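Subject: Re: [tivodlow-users] mask flicker on thin metal objects
From: Vibeke Hjaltested

On May builds of Tivodlow I still lose the cutlery masks when both wrists come in over the counter. The fork and butter knife on the marble drop below the 1000 pixel minimum and the planner treats that area as free space.
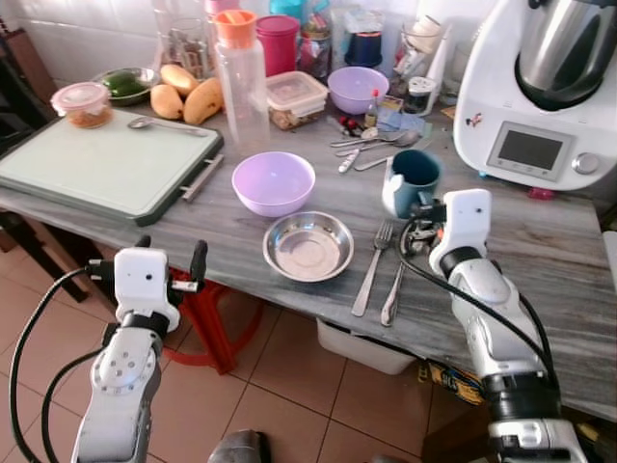 Faline wrote:
> Lower min_area before you touch the tracker. The default
> was tuned on boxes. Also check that the wrist streams and
> the head stream share a clock, or fusion will discard
> the small masks anyway.

Clock was fine, 2 ms apart. With min_area at 300 the masks hold, but the grasp ranker now returns 12 candidates for a single mug, 8 of them on the rim. Next I ran the approach planner on the teal mug on the white table, right arm only, with the ridged tabletop passed in as a plane.
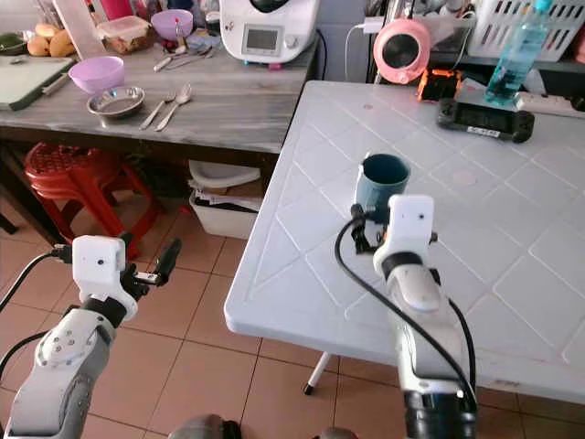

Riedl thinks the plane fit should move ahead of the ranker, so that candidates under the surface are pruned before scoring. I have a patch for that against the Eter branch. It changes one call order and adds a config key, plane_first, off by default. Will post it once the replay tests pass.

Vibeke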